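Jarnley reuse shop finds a bigger home, and it opens its doors in September

By Mavis Ruiz-Ortega
July 22, 2018

Anyone who has tried to squeeze past the wardrobes at the Jarnley reuse shop on a Saturday-busy sort of morning will be pleased to hear that help is on the way. The shop is moving down the hill to the old Biveck tile works on the Saltthorpe road, where it will have room for kitchens, countertops, doors, bathtubs and all the other large and awkward things it has had to turn away for years. 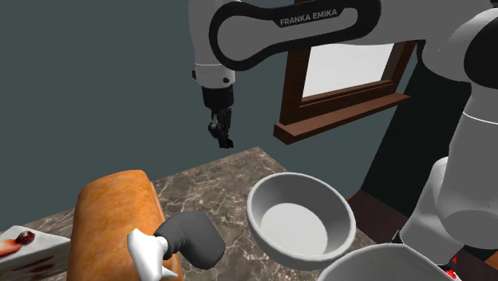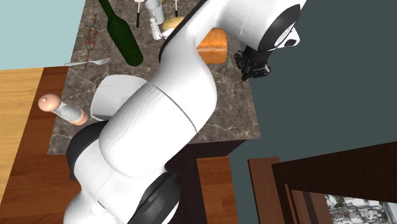
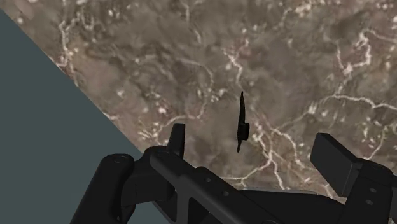 Computer-rendered views with a marble-patterned surface.

The keys were handed over last week, and I went along to have a look before the painting starts. The building is a long, low brick affair that many readers will remember from their school days, when it seemed every class in town was marched through it to watch the kilns being loaded. The kilns are gone now, but the big sliding doors still work (with a good shove) and the light that comes in from the roof windows in the afternoon is lovely.

The new premises give the shop 600 square yards of floor, exactly double the 300 it has been managing with behind the bus station. That may sound like a dry sort of figure, but if you have ever watched two people try to turn a dining table around in the present building, you will know what it means. The front half will be for furniture, lamps, crockery and books, much as before. The back half will be given over to what the shop calls its building room, and this is the part that has people in the trade talking.

For a long time, folks redoing a kitchen in Jarnley have had two choices for the old one. They could pay to have it hauled away, or they could stand it in the garage and promise themselves they would do something with it. Perfectly good cabinets have gone to the dump that way, along with sinks, shelves and a great many lengths of countertop. The shop took in 3,703 items last year and found a buyer for most of them, but it had to say no to 217 offers of kitchen and bathroom fittings for want of anywhere to put them.

From September, the answer will be yes a good deal more often. Cabinets will be taken in sets or singly, as long as the doors close and the backs are sound. Countertops can be any material at all, stone and laminate and solid wood alike, provided they are at least a yard long and have no cracks running through them. Sinks are welcome with or without their faucets. Please don't bring electrical appliances yet – the shop is still arranging for somebody qualified to test them, and it hopes to have news on that before winter.

There will be a cutting service too, which I suspect will be the most popular thing in the place. A countertop saved from a big kitchen is rarely the right length for a small one, and most of us don't own the tools to do anything about it. Customers will be able to bring in their measurements, choose a piece and have it trimmed while they wait, or come back for it the next day if there is a line. Wood and laminate will be cut on site. Stone will go over to the Thepsuriya workshop in Saltthorpe, where the family has been cutting and polishing it for two generations and has agreed to handle the shop's pieces at a reduced rate.

I called in at the workshop on my way home and was given a very good cup of tea and a long lesson in edges. There are more ways to finish the edge of a stone countertop than I had ever dreamed of, and I came away looking at my own kitchen with fresh and rather critical eyes. The family tells me that the old slabs are often thicker than the ones sold today, and a pleasure to work with once the glue has been scraped off the underside. The glue, I gather, is less of a pleasure.

Parking has been a worry for people living along the Saltthorpe road, and a few of them came to the public meeting in the spring to say so. The shop has since agreed that deliveries will use the yard at the rear, by way of the lane, and that no trucks will wait on the road itself. The yard gate will be locked at six each evening. There are spaces for customers at the front, and the number of spaces for drivers with disabilities has been raised from two to four. The bus stops almost outside, although it would be a brave person who took a bathtub home on it.

The present shop stays open as usual through the summer, with a moving sale in the final weeks. Sofas and beds will be marked down first, being the hardest things to carry down the hill, and the books will follow. Gift vouchers bought at the old address can be spent at the new one.

If you have a kitchen coming out before September, the shop would be glad to hear from you now so that it can plan its shelves. A note of the sizes is the most useful thing to send, and it can be left at the counter or pushed through the door after hours. Anyone who worked at the Biveck tile works is also invited to get in touch. There is a stretch of wall by the entrance set aside for old photographs and sample tiles, and so far it has nearly nothing on it but a 1960s lunch menu, with liver and onions at the top.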